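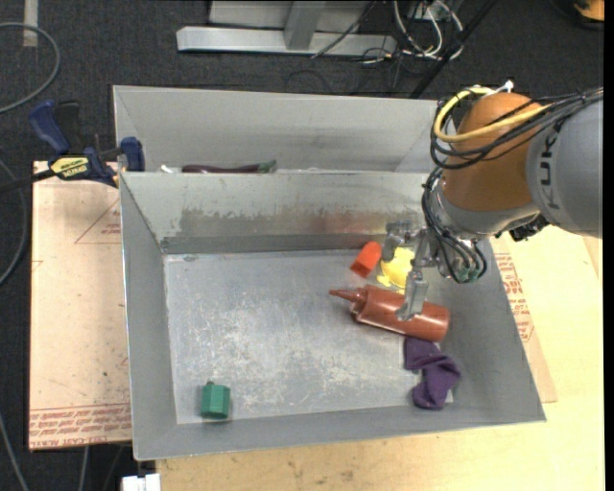 Fig. 1. Bin picking with a two-finger gripper, front compartment.

OK, week on buying versus building. I want to talk through the Denden picking kit, because a few of you asked whether your project group should just get one and skip the software slog.

What you get is the picking software, a calibration sheet and a license for 2 arms. You bring the arm and the bin. Faren sells something close to it, but their trial is capped at 200 picks, and I burned through that before lunch!

Look at the mix in Fig. 1. The squeeze bottle is lying on its side, there's a crumpled purple cloth near the corner, and the small block sits at a tilt. I like a mix like this for a review (boxes all the same size tell you very little). Cloth is where I'd push any vendor hardest. Ask what counts as a successful pick, and who decides.

My gripes with Denden: the setup guide assumes you already know your camera offsets, and the log files are a pain to read. I do love the retry settings, though. You can change them between runs without restarting anything.

For next time, read the Hokley handout, pages 1 to 6, and write me half a page on which kit you'd pick for the Qureshi lab bench and what you'd test first. Bring it on paper, please.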